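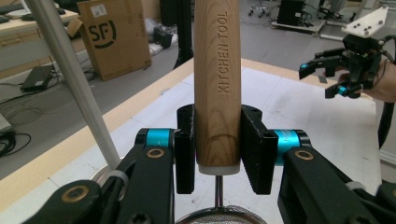
Hi, and welcome to Derkden! I started this little kitchen shop and cooking school in November, with one rented room, two borrowed hot plates and far too many ladles. I figured I'd teach a few folks how to make dumplings and go home. Well, I'm still here, and the ladles have had babies.

What we do is pretty simple. We teach everyday cooking to 16 people at a time, and up front we sell the tools we cook with in class. If I don't reach for it at my own stove, it doesn't go on the shelf (my one weakness is cookie cutters, please don't look in that drawer). Our first shop was 544 square feet, counting the closet. The one we're in now is on Tehrani Street, across from the hardware store, and you can park around back.

People ask how I pick things. Mostly I hold them! I'm picky about handles, and I'm a wood person through and through. A wooden handle feels good in your hand, and every one has its own grain -- I've been known to open five boxes just to find the stripe I like. I do wipe them with a little oil every month or so, and I never, ever put them in the dishwasher. Strainers get the most talk in class. I use a fine mesh one for rinsing rice, sifting powdered sugar, catching lemon seeds and skimming broth, sometimes all in the same afternoon, with a good rinse in between.
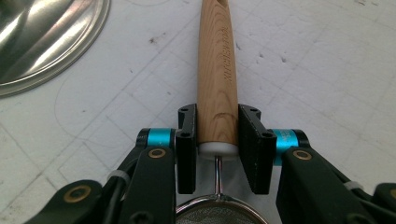
Drudon wrote in to say that a wood handle is lovely until someone leaves it soaking in the sink overnight, and that a strainer ought to be banged out over the trash and rinsed right away, before the starch sets. I agree with every word of that, and it's now part of our first lesson. Rinse first, then eat!

Classes run all year. The beginner series is called Fasance, and it covers soups, rice, eggs, a decent pie crust and whatever is cheap at the market that week. You don't need to bring a thing except an apron and something to carry leftovers in. We've had almost 2,000 people through since we opened, and quite a few come back for the pie crust a second time -- me too, I still learn something from it.

If you'd like to see the room before you sign up, just stop in when the door's propped open. Gift cards are at the register, and the class list is taped up right next to it.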